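Rechercher sur le site Mots-clés OK

Appel à participants : qui veut parler de son sommeil ?

L'association Hornine prépare une étude sur les habitudes de repos des personnes qui travaillent la nuit. Nous cherchons 58 participants, femmes et hommes, habitant à Povby ou dans les communes voisines. Il n'est pas nécessaire d'avoir un problème de sommeil pour s'inscrire.

La participation consiste en un entretien de 90 minutes, dans nos locaux de la rue Wallner, et en un carnet à remplir chaque matin pendant deux semaines. L'entretien se fait assis, au calme, avec un café si vous le désirez.
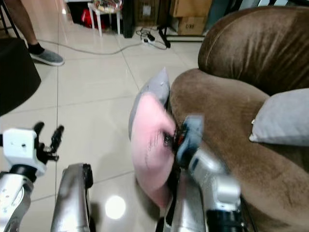 Par la rédaction de Hornine, novembre 2022

Vous devez être majeur et travailler de nuit depuis un an au moins. Les personnes qui prennent un traitement pour dormir peuvent participer, mais nous les prions de le signaler dans leur message. Une indemnité de 200 euros est versée à la remise du carnet. Vos réponses restent anonymes.

Pour vous inscrire, écrivez-nous avec votre métier et vos horaires habituels. Les résultats seront présentés au mois de mai.

Commentaires (3)

nuitblanche : Est-ce que les boulangers comptent ? Je commence à 2 h.

Hornine : Oui, bien sûr, vous êtes le bienvenu.

lili_p : Message envoyé hier, j'attends votre réponse.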